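Tischplatte aus hellem Holz klebt trotz Ölen, was tun?

Hastano
2. Mai 2023

Hallo zusammen, ich habe im Februar einen gebrauchten Esstisch gekauft und die Platte selbst abgeschliffen und geölt. Oben ist alles prima, aber die Unterseite fühlt sich immer noch klebrig an, vor allem vorne an der Kante, wo man beim Sitzen mit den Fingern hinkommt. Das Öl war von Plandetti, 115 ml pro Schicht, insgesamt 3 Schichten. War das zu viel? Nochmal schleifen will ich eigentlich nicht – das war schon beim ersten Mal eine Riesensauerei!

Kurnia

Drei Schichten unten, du meine Güte :) Unten reicht eine ganz dünne! Das Öl zieht nur bis zu einem gewissen Punkt ein, der Rest bleibt obendrauf liegen und wird zäh. Bei mir war es damals genauso, ich hatte den Überschuss nicht abgewischt und durfte alles nochmal machen.
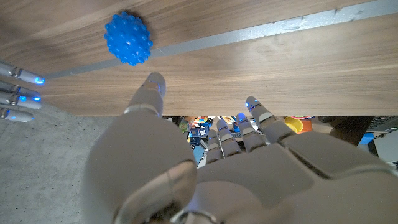
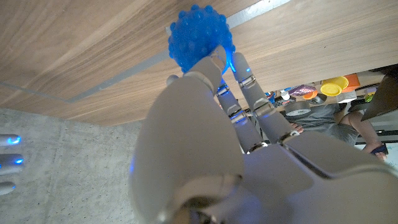

Gemasertes Holz, zweimal.

Probier es erst mal ohne Schleifen: etwas frisches Öl auf ein weißes Pad, kräftig einreiben, kurz warten und dann mit einem Baumwolltuch abnehmen, bis das Tuch sauber bleibt. Danach sieben Tage in Ruhe lassen und gut lüften. Die Tücher bitte draußen ausgebreitet trocknen lassen, die können sich zusammengeknüllt selbst entzünden (kein Witz). Wenn es dann immer noch pappt, hilft nur die Ziehklinge – geht schneller als Schleifpapier und staubt kaum.

Bugti

einfach warten, meiner hat auch ewig gebraucht. wer fasst denn bitte unter den tisch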